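Hangers, Hampers and a New Pair of Hands: Inside the Fahy Garment Room

The Fahy laundry in Flunville handles uniforms, rental shirts and donated clothing, and since March it has had a robot arm working at the sorting end of the garment room. We wanted to put up a gallery for the families, former coworkers and curious neighbors who keep asking what it does all day. Short answer: hangers! Lots and lots of hangers.

If you've ever worked a garment line you know the job. Clothes come in bunched up, inside out, tangled with whatever they were hanging on, and somebody has to get the two apart before anything can be washed, tagged or folded. At our old pace one person did that for a whole shift and went home with sore thumbs. Wire hangers were the worst of it – they hook onto collars, onto sleeves, onto each other.

The arm came to us through Mirgate, who set it up and spent 2 weeks on the floor with the crew. The people who used to pull hangers got to say which ones gave them trouble, and those went to the front of the line for practice. I loved watching that part. Folks who had been doing this work for years were suddenly the experts in the room, and they had plenty to say.
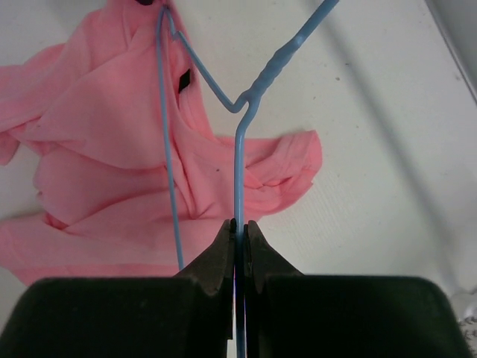 Page last changed: April 3, 2020

A pale blue wire hanger and a pink T-shirt, with the jaws on one straight run of the wire. Look at the bend in that thing! A hanger in that shape is a real test, and our crew could tell you stories about worse.

The thin wire is what impressed me most. There isn't much to get hold of, and the shirt is lying right there under part of it, all folds and creases. People do this by feel and hardly look down. Working out how to do it with two jaws has made all of us think about what our own hands have been up to all these years.

So what has changed for the crew? Quite a bit, and most of it good. Five of us now rotate through the sorting end, and the pulling is no longer one person's whole day. Whoever is on the rotation watches the arm, clears the pieces it passes over and keeps notes on them. The rest of the time goes to mending and inspection, which had been falling behind for as long as I can remember. We went through almost 70 mending tickets in one stretch last month, buttons mostly, plus a truly heroic number of hems.

It hasn't all been smooth. The arm is slower than a fast person, and on heavy days we still put someone beside it pulling by hand. A couple of people miss the old routine, too. You could put on the radio and get into a rhythm, and watching a machine is a different kind of tired. We moved the stools and shortened the turns after hearing that, and the turns may get shorter again.

Next on the list is the Driltevgate project, our name for the plan to redo the tables at the far end so the sorted clothes don't need to be carried across the room. The crew drew the first layout on the back of a packing sheet, and it's a good one – wider aisle, lower bins, the tag printer finally within reach.

More pictures will go up once the new tables are in.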